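Ticket 3954, component: Minel renderer bridge, status: open

Planner stalls at reset in sim. Bowl scene, gripper open, no target issued:
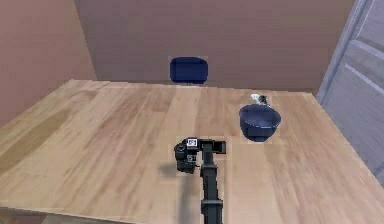
## Log

Kasier build 46 loads the TV room but returns an empty object list.

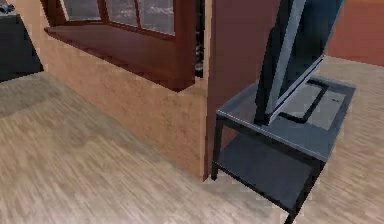

Room load, TV on the two-tier stand.

Raised the Unholm segment timeout to 700 ms. No change on the bedroom scene.
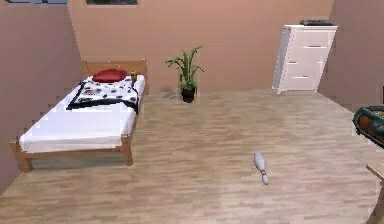

Rolled Bozkurt back to 8 and the list populates again — labels are still wrong.

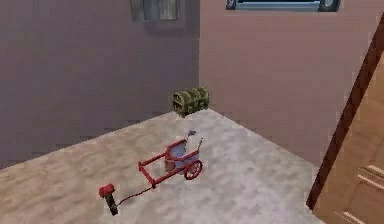 Label merge runs before the depth check. Anything joined by thin geometry becomes one instance, so the cord here fuses the red cart with the handheld object on the carpet. Patch pending.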